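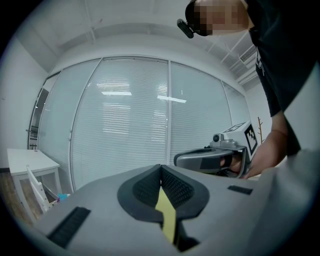

Glass-walled office at Zulstead, blinds down.

ROOMS ASSISTANT, part time (two openings)
Zulstead Shared Offices, Celano building
4 min read

Short version: we need two people to look after our offices and meeting rooms. Cleaning the glass, dusting blinds, setting up tables and chairs, putting it all back after. Mornings or evenings. Start in May if you can, sooner if you can't stand waiting. Posting this between two moves so forgive the mess, details below.

What the job is

We rent out offices and meeting rooms on one long floor. Small firms mostly, some by the month, some by the hour. White walls, lots of glass, lots of blinds. Looks great when it's clean. Fingerprints show up on everything by lunch.

You'd be one of two rooms assistants. Right now Amado Espiritu is covering all of it and he has his own job to do (building systems, the air conditioning, the lights, the door hardware). He'd like it back.

A normal shift, more or less in order:

- Check the bookings on Itance, our room calendar. You'll get a login.
- Walk the floor. Lights on, doors unlocked, trash out.
- Glass partitions, both sides. Door handles.
- Blinds. Dust the slats, straighten anything hanging crooked, set them how the next group wants them. Most want them down.
- Tables and chairs to the plan on the booking. Plans are simple, a drawing and a number of seats.
- Wipe tables. Put out whatever was ordered, usually just water and cups.
- After the group leaves, everything back to the standard layout. Anything left behind gets bagged, labeled with the room and the time, and goes to the front desk.
- Restock the cart. Please restock the cart.

Some days there's more. A tenant moves in or out and you help with boxes, desks, monitors, the odd filing cabinet that somebody swore was empty. Mkhize, our biggest tenant, is changing rooms this spring, so expect a fair amount of packing in your first weeks. Movers do the heavy stuff. You do lables, wrapping, small items, and the final clean.

Hours and pay

3 shifts a week to start. Early shift is 6 a.m. to 10 a.m., late shift is 5 p.m. to 9 p.m. One opening for each. You can swap with each other as long as Angelica Ocampo knows the day before, she does the schedule.

Hourly, paid every other week. The rate goes in the first email we send back, so you'll have it before you come in. Training hours paid the same as any other hours. Trial period is 3 months, and then we sit down and talk about more shifts if you want more shifts. Not everyone does, fine either way.

We supply gloves, cloths, the squeegees, the cart, a step ladder, two shirts. Wear your own pants and shoes. Closed toes.

Who we're looking for

Somebody who sees a smudge and can't leave it alone. Cleaning or hotel experience is nice, so is warehouse or event setup. None of it required. Our last assistant came from a bakery and was terrific at this.

You should be OK with:

- being on your feet four hours
- going up a short step ladder (vents, top of the glass)
- lifting a chair in each hand, or one at a time if you'd rather, we're not racing
- working near people who are on calls. Quiet shoes, quiet cart
- reading a room plan and asking when it makes no sense

You need to be able to read the bookings in English. Spanish or Tagalog helpful, a lot of us switch back and forth all day.

You do not need a car. Bus stops out front. If you do drive, late shift parks free behind the building, early shift has to move by 10:15 or you get a ticket, Efren has had several.

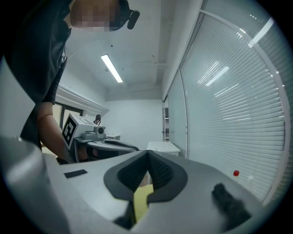

Do I have to work alone in the evenings?
The front desk is staffed until the end of the late shift, and someone from the building is on the floor the whole time. You'd be cleaning a room by yourself for some of it, but you won't be the only one there.

About the rooms

They're not all the same and it takes a couple weeks to learn them. Some are just four walls and a table. The glass ones take the longest. Wide panels, metal strips between them, and the strips hold dust in the corner where the cloth doesn't go. Amado uses an old paintbrush for that and now so do the rest of us. Ask him to show you, he'll be pleased.

The blinds come in one color (white) and every one has its own opinion. Don't yank. If a cord sticks, leave it, hang a tag on it and write it in the book. Same for anything on the ceiling: if a vent rattles or a light flickers, that's a note to Amado, not a job for you and the ladder. Dusting the grille is fine.

Tables. Water ring? Damp cloth, then dry cloth. Dry marker on the table top? Happens weekly. There's a spray, blue bottle, bottom shelf of the supply closet. Tape residue, same spray, leave it a minute. Don't use it on the glass, it streaks horribly.

Groups leave things out. Cables, equipment, half a project spread over a table. If the booking says "hold," you leave every bit of it where it is, clean around, don't stack, don't tidy. If it doesn't say hold, check with the desk before you move anything that isn't trash. We had one bad afternoon over a pile of sticky notes. Somebody's entire plan for the year, in the recycling. We got most of it back out.

Supply closet is by room 232. It's small. It was organized once. If organizing closets is your thing we will give you paid time for it and our eternal thanks.

Who you'd work with

Rocío Cárdenas runs the floor and does the hiring. Angelica has the schedule and the keys. Efren Villanueva handles tenants, move-ins, move-outs, and will be the one handing you the tape gun. Amado you've heard about. Precious Belmonte is at the front desk in the evening and knows which groups leave crumbs.

Small crew. We eat lunch late. Early shift is welcome to stay for coffee, off the clock, there's generally something sweet from a tenant's leftover catering.

How to apply

Email Rocío. Put ROOMS and either EARLY or LATE in the subject line. Both is OK too. Then tell us:

1. Your name and a phone number that works
2. When you can start
3. Any work you've done where you set up, cleaned or packed things. Paid or not. Looking after a church hall counts, so does your aunt's restaurant
4. Days you can't do

No cover letter please. Resume if you have one, a few lines in the email if you don't. Typing it on your phone is fine, I'm typing this on mine.

We call everyone who looks like a fit. Then you come by for an hour, paid, and reset one room with Amado or Efren. You clean the glass, do the blinds, put a table layout together from a plan. No tricks to it. We want to see how you go about it and you get to see if you'd hate it. Wear something you can bend over in.

After that we decide pretty quick, usually the same week. If it's a no we'll tell you, we wont leave you hanging.

Couple more things people asked last time. Yes the shirts come in bigger sizes. No, you can't bring your dog, sorry, building rule. Headphones, one ear only, so you hear the door. Students welcome, several of our best have been students, just give Angelica your exam dates early. References, two if you have them, but only after the paid hour, don't send them now.

If you applied in the winter and didn't hear, please try again. The inbox was a disaster and that's on us.

Ad stays up until both spots are filled. We'll take it down when they are.

Contact: Rocío Cárdenas, Zulstead front desk | © Zulstead Shared Offices | Back to top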